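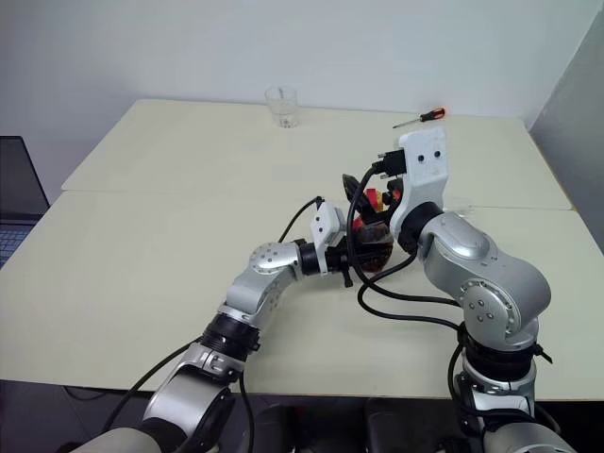
Both arms at the red container, cable hanging down in front

Right gripper drops out mid-task, arm keeps moving
Posted by Ebony Lowther in Arms & Grippers

Hi all, long-time lurker, first real post. I've got a two-arm tabletop setup that I run in the back room of our shop in Gundusdale, and it has started doing something that scares me a little.

The job is simple. The arms meet over a dark red container, one steadies it and the other does the picking. It ran fine for weeks. Then in January the right gripper started losing its connection in the middle of a cycle. The error log just says "end effector timeout" and the fingers stop responding, but the arm itself does NOT stop. It carries on along its path as if everything is fine. Yesterday afternoon it dragged the container halfway to the edge of the table before I got to the stop button, and there was a drinking glass standing at the back that I really should have put away (lesson learned, it survived).

Stuff I've tried so far: restarting everything, swapping the USB cable at the laptop end, slowing it down to 15 percent speed. At slow speed it happens less but it still happens. I also opened up the gripper housing and tightened the screws inside, and nothing looked burned or loose to me. My controller software is Vindimik, whatever version was current when I set it up, I'd have to check.

I looked through the log and the dropout has happened 12 times now. It's nearly always when the right arm reaches in toward the middle. Is this a bad gripper? I can't really afford to replace it unless I'm sure.

Delia Espinoza
Your gripper is probably fine! Look at that cable. It comes off the connector block on the side of the white housing, goes down in one long loop across the table and then back over to the right arm near the collar. So every time the wrist turns, the connector is the thing taking the pull. I had the same kind of fault on a pair of arms at Darkwood and I blamed the gripper for a month, bought another one, same fault the next day. I was not a happy person.

Easy check: power on, motors disabled, and wiggle the plug gently with the status page open. If the gripper blinks in and out, you've found it. Then move the arm by hand to the reach-in pose (somebody else holding the other arm if it sags) and wiggle again. Mine only failed in that one pose.

For the fix, I'd do a new cable and then proper strain relief. Clip it to the housing an inch or so from the plug, leave a small loop at the wrist, and run the rest along the links with hook-and-loop straps so it travels with the arm. Leave more slack at the elbow than you think you need, then jog every joint to its limits by hand before you let it go on its own. My replacement cable was 300 mm longer than the old one and that was plenty.

Now the part that worries me more. The arm should never keep moving after it loses the gripper, whatever the cause. In Vindimik there's a fault action setting for each tool, and on mine it was set to "warn" when I first installed it. Change it to "protective stop", for both arms, and have one stop the other too. Then test it: run slow with nothing on the table, have your hand on the stop button, and force the timeout from the tool menu – please don't test it by yanking the plug while it's live. I wouldn't run it again at any speed until that works. And yes, clear the table, the screwdriver as well :)

mikro_626
had this, it was the firmware. update it and its fine

Aravena Bench Guy
Firmware could be part of it but I'd go with Delia's advice first, an update won't fix a plug that's getting tugged. One thing to add: check the pins on the connector block with a flashlight while the plug is off and the power is off. If one is bent or pushed back you can buy a new cable every week and it'll still drop out. Don't try to straighten it with the power on, I've seen a board go that way.

Ebony Lowther
Thank you!! Did the wiggle test and it blinks in and out like crazy in the reach-in pose, nothing at all when the arm is folded back. And my fault action was on "warn" for both arms, yikes. Changed both to protective stop and the forced timeout stops everything now. New cable is ordered, and I'm leaving the whole thing switched off until it gets here.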